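## 3. Preparing the enclosure

The steps in this section apply to the three-walled bench enclosure in both the Zultel and Pilten versions. Complete them in order before anything is placed on the tabletop.

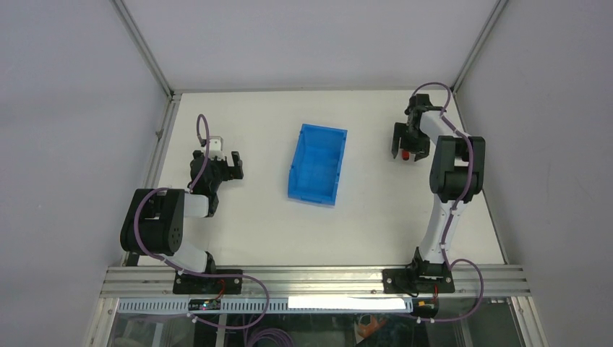 Allow 60 minutes for a first set-up. A bench that has been moved within the same room can usually be prepared in less time, but steps 3.1 to 3.3 still apply in full.

### 3.1 Leveling the tabletop

1. Clear the tabletop of tools, packing material and offcuts.
2. Place a spirit level along the far edge, parallel to the back wall.
3. Adjust the rear feet until the bubble is centered, then tighten the lock nuts by hand.
4. Turn the level 90 degrees and repeat along the left edge. Do not rest the level on the side rail; the rail is not a reference surface.
5. Return to the far edge and check again. Adjusting the second direction often shifts the first.
6. Finish the lock nuts with the 12 mm wrench.

**Note:** On uneven floors, level the back of the bench first. The front feet have less travel.

### 3.2 Walls and corner posts

1. Check that each wall panel sits fully in its post. A gap at the bottom of the joint means that the panel has not been pushed home.
2. Loosen the post fasteners by half a turn, press the panel down with the flat of the hand, and retighten.
3. Work from the back wall outward. The left and right walls are fitted last.
4. Wipe the gray panels with a soft cloth and water only.

**Caution:** Do not lift or drag the bench by the corner posts. They locate the walls and carry no load. A bent post cannot be straightened and must be replaced as a pair (kit 142).

### 3.3 Side rail

The fastener holes along the left side rail accept Roman clips and small brackets. Unused holes may be left open.

1. Insert the fastener from above and turn it until it just grips.
2. Slide the clip or bracket square to the table edge.
3. Tighten to 3 N·m. Do not use a power driver.

**Note:** Leave the hole nearest each end of the rail free. The fasteners there are difficult to reach once the wall is fitted.

### 3.4 Front rail and cable strip

The grooves in the front rail take standard slot nuts. Position all nuts before tightening any of them – moving one later means loosening its neighbors.

1. Switch off the supply at the wall outlet.
2. Brush dust out of the grooves from the center toward each end.
3. Check the mounting plates for movement. A plate that rocks must be removed, cleaned underneath and refitted.
4. Route signal cables through the perforated strip below the rail. Keep bends wide and leave enough slack for full travel.
5. Coil any surplus length and store it under the tabletop, clear of the front panel.
6. Write the bench number on the label strip in pencil or removable marker.

**Caution:** The indicator board on the strip is not covered. Hold it by the edges and keep liquids away from it, including spray cleaner.

### 3.5 Glass front panel

1. Spray cleaner onto the cloth, never directly onto the glass.
2. Wipe from top to bottom with light pressure.
3. Inspect the edges for chips. Take the bench out of use if a chip is found.

Reflections from ceiling lights can make the space beneath the table hard to see. Use a hand lamp held at a low angle when checking for loose items.

### 3.6 Before first use

- Lock nuts tight, bench steady under hand pressure
- Panels seated in both corner posts
- No cable resting across a table edge
- Space under the tabletop checked for dropped fasteners

Record the result on the Zirnik bench card and keep the card with the bench. Repeat the leveling check each January and after every move.

Section 3 revised September 23, 2021.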